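Irum Laboratory Completes First Round of Gripper Comparison

PHETSRI, Saturday, July 11, 2026 - The Irum Laboratory for Applied Automation has completed the first round of a comparison between two sets of gripper fingers for small robot arms. The work was carried out in the laboratory's two-arm cell and covered 2,861 attempted picks, divided between the standard Girell finger and a softer finger supplied by Surov.

The comparison was approved in May under the laboratory's program on the handling of household and office items. Its purpose is to determine which finger should be fitted to the arms used by the teaching group in the coming academic year. Both fingers have a tapered profile and mount to the same gripper body without changes to the wrist.

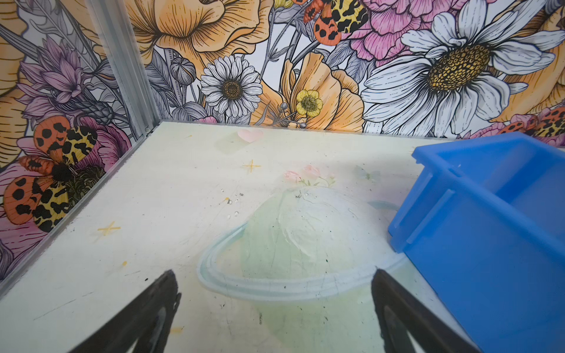 Each attempt followed a written procedure. An operator selected an item from the approved list, set its starting position, and directed one arm to lift it, hold it, and release it at the storage bin. An attempt was recorded as complete only if the item stayed in the grip until release. Items that slipped and were caught again were entered separately and will be reported in a later note.

"The difference between the fingers is small on items with a solid handle," said Jirayu Rattanakul, who directs the program. "It becomes clear on thin metal and on anything that lies flat. Those are the cases our teaching staff asked us to examine."

Of the attempts made in the first round, 1,191 involved flat or thin items. This group includes adhesive bandages, wire tongs, and fabric butterflies, all of which offer little height for a finger to close on.
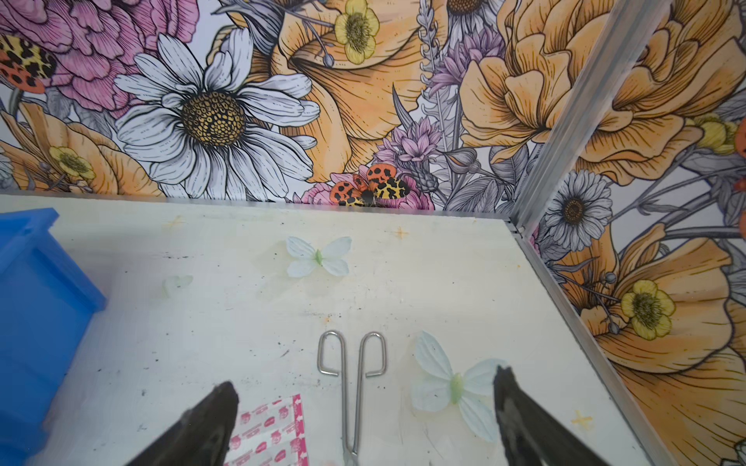
The laboratory found that the Surov finger completed more picks of sheet items, while the Girell finger held metal tools at a steadier angle. Operators also noted that the softer finger required more frequent cleaning. Fine dust on the contact face reduced its hold, and the procedure has been revised to require wiping at the start of each session.

Camera placement was reviewed during the same period. Wrist cameras gave operators the clearest view of the space between the fingers, and a fixed camera was kept to record the position of both arms. Boonmee Chuensuk, who oversees the cell, reported that 769 attempts were examined a second time using both views. The second reading led to corrections in the log, chiefly where an item had touched the bin wall before release.

No change will be made to the arms or their controllers before the second round. The laboratory will retain the current item list so that results from the two rounds may be compared directly.
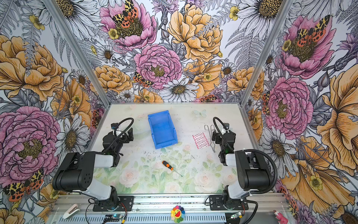

Second Round and Access to Results

The second round will examine tasks in which both arms handle one item, including passing a tool from one gripper to the other. Departments wishing to propose additional items for later study may submit a written request to the program office. A summary of the first round will be provided to teaching staff before equipment orders are placed.

Contact the Program Office | © 2026 Irum Laboratory for Applied Automation | Back to top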